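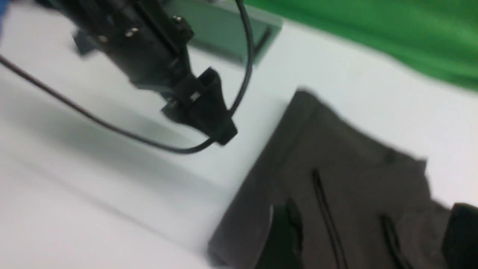 # Looking after the folding bench

Notes for anyone running the two-arm bench at Colard. Puver is the left arm and Kamel is the right. Both have the same grippers, so everything below applies to either one unless it says otherwise. Last gone over 16 November 2021.

## Cables

Most stoppages on this bench come from a gripper cable, and most of those can be prevented in the morning before the power goes on.

- Leave slack at the gripper. A loop that hangs a little is fine. A cable pulled straight will work its connector loose.
- Watch where the loop sits when the arm is low over the table. It should clear the fingertips and the garment. If it sweeps the cloth, take up slack at the elbow clip and leave the gripper end alone.
- Move each arm by hand through its full wrist turn with the motors off. Look for a spot where the cable goes tight, then shift the nearest clip and try again.
- Use hook-and-loop straps. Zip ties bite into the jacket, and cutting them off is how we lost a good cable in February.
- If the outer jacket is nicked, replace the cable. Tape picks up lint and turns sticky.

## Screws and brackets

The small screws on the gripper plates back out over time. Check them every 50 hours of running.

1. Power off and let the arm rest on its stand.
2. Try each screw with the hand driver. Use the short one with the red handle. The long one lets you put too much force on the head.
3. If a screw turns, take it all the way out, wipe the threads, add one small drop of medium thread locker, and put it back snug.
4. Leave it 30 minutes before running the arm.

Fingertip brackets get bumped more than anything else. Close the gripper slowly on a strip of paper and pull. It should drag evenly from one side to the other. If one side slips out easily, the bracket is twisted and needs to be loosened, squared up and tightened again. Do this before changing any grip settings. Diane Boychuk spent a whole afternoon on the settings once and the trouble was the bracket.

## Lint

Fleece and brushed cotton shed a lot. Dark pieces are the worst on this table because the fluff shows up on the white and the cameras can pick it up as an edge.

- Wipe the tabletop with a barely damp microfiber cloth between batches. Glass cleaner leaves streaks under the lamps.
- Brush the finger joints with a dry paintbrush at the end of the day. Compressed air drives lint farther in.
- Clean the fingertip pads with rubbing alcohol on a cotton swab. Let them dry before gripping anything.
- Replace the pads after 300 hours, or sooner if they look shiny.

## Laying out a garment

Close zippers before the piece goes on the table. An open pull can catch in a fingertip bracket, and the arm will drag the whole garment along with it. Smooth collars and hems flat with your palm. A turned-over edge is thicker than the gripper expects and the fold after it will come out crooked.

Straighten the green cloth at the same time if it has slid down onto the work area. Deep folds in it throw shadows. A hand steamer takes them out without taking the cloth down.

## If an arm stops partway

Hit the stop button first. Don't pull the fabric out while the gripper is still powered, even if it looks open. Once the power is off, support the arm with one hand and work the cloth free with the other.

Then look at the cable before restarting. If it has wrapped around the gripper body, unwind it by turning the wrist back the way it came. Never unplug it live to save time.

Spare cables, pads and screws are in the top drawer of the Turcotte cabinet. Hélène Turcotte does the ordering, so leave her a note when you take one of the last 2 of anything.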